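Lists | Archive | Subscribe | Search | Help
Previous by thread | Next by thread

Re: gift baskets / hampers to Gridau: what are you all charging for postage?

Hello all,

Catching up on a month of list mail with a cup of tea, so apologies if this one has been put to bed already.

> We did our first batch of food baskets for the Wodesau autumn fair
> and now people want them sent on to relatives in Gridau. I quoted
> a flat rate and lost money on nearly every one. Does anyone here
> have a sensible way of working it out? And what do you put in that
> doesn't arrive as crumbs? We've got jam, oatcakes, a bit of cheese
> and the little honey jars. Any help gratefully received!

Oh, I feel for you, we did exactly the same in our first year. Flat rate, big smile, and then I sat down in October and added it all up and had to go for a walk. We sent 164 baskets out that season and I'd lost a bit on every single one going further than Vollden.

What we do now is weigh one finished basket of each size, properly packed, with the box and the stuffing and the tape (don't forget the tape, it adds up!), and charge by weight band. Two bands only. I tried it with five and got in such a muddle that I was charging people the wrong thing at the counter while they watched me do it. Our heavy one comes out at 3336 grams with two jams and a chutney, and I know that number by heart because I've written it on so many forms. Swap the chutney for a bag of fudge and it drops by 300 grams, and that's enough to put it in the cheaper band. So now the fudge one is the one we push, and people like it better anyway.

On crumbs: oatcakes go in a tin or they don't go. I know tins are dear. We buy ours through Mitsotakis-Vlachou, who will do a mixed carton if you ask nicely on the phone, though the order form says they won't. Honey jars get a sock of corrugated card each and stand upright in the middle, jams round the outside. Cheese I've given up on for anything going by post, I'm afraid. It might be all right in January but I got too worried about it sitting in a depot over a weekend. We put in a voucher for the cheese counter and the Vollden lot do use them.

Baskets themselves, you asked off-list about shape. I like the oval ones with the tall fixed handle for the counter, they look so generous with a bow on.
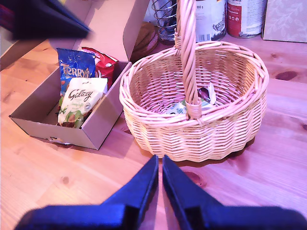
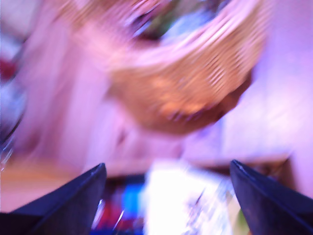
Wicker basket, both pictures.

For posting, though, a tall handle is a pain, you end up paying to send a lot of air. If you've already bought handled ones, keep them for collection orders and get some flat trays for the post. Ours are just card with a paper lining and we've had no grumbles.

One other thing, order your ribbon early. I ordered more than 20 rolls of the dark green last year and still ran out, and the only red left in Wodesau was the shiny sort that frays when you look at it. I ended up using garden twine on the last few and somebody rang to say how lovely and rustic it was, so there you are.

Does anybody know if the Gridau depot is still taking parcels after four in the afternoon? Their sign says yes and the man on the desk says no.

All the best, and good luck with the next batch!

Last updated: October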